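Last updated: 2026-07-02

Grorness foreshore to get its long lunch back in August

After two winters without it, the Grorness long lunch is coming back, and judging by the chatter in the bakery queue this week there are plenty of people who have been waiting to hear those words.

The lunch will be held in August on the paved foreshore, with one long run of tables and room for 400 people to sit down together. Tickets go on sale at the Turkus Street newsagency as soon as the posters are up, and children under 7 get in free as long as they share a bench with a grown-up.

Lorraine Halliday, who ran the kitchen for the first lunch and has been talked into running it again, said she had only meant to lend out her big soup pots.

"I went along to the meeting to hand over the pots and I came home with the whole job," she said. "My daughter laughed at me for a good ten minutes. But I've missed it, I really have. You end up sitting next to someone you've nodded at for years and you finally find out their name."

The menu is still being argued over in the friendliest possible way. Pumpkin soup is certain, and so are the lamb shanks, and there will be a proper vegetarian main this time after some fair comments about the cheese sandwiches of years past. Peiyu Peng, of the Lei noodle shop, has offered to make dumplings for the entire crowd, and when you work out that she is planning on more than 2000 of them you begin to see why she is asking for helpers with quick fingers.
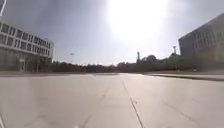 "Everyone says they can't fold, and then they fold one and they won't stop," Ms Peng said. "The ugly ones taste the same. We put those at the bottom of the bowl."

Folding nights will be held in the shop once the last customers have gone home, and there is no need to book. Bring an apron and, if you have one, a large flat tray with your name written underneath, as a good many trays went wandering last time and Mrs Halliday still has three in her laundry that she would love to see go back to their owners.

Music will come from the Joltley brass band, who are travelling down the valley for the day and have promised to keep the marches short while people are eating. The high school choir is hoping to sing as well, exams permitting, and there is talk of a bit of dancing once the plates are cleared, though that will depend on the wind coming off the water and on how much sticky date pudding has been eaten.

The organisers have $300 left over from the last lunch, which will go towards hiring extra tablecloths and clips to hold them down. Anyone who remembers the year the cloths took off during the mayor's speech will be glad of the clips.

If the weather turns nasty the whole thing will shift into the Turkus Street hall, where it will be a tight squeeze but a warm one. A decision will be made the evening before and a notice taped to the hall door.

Offers of trestles, benches and spare colanders can be left with Mrs Halliday at the newsagency any morning before eleven.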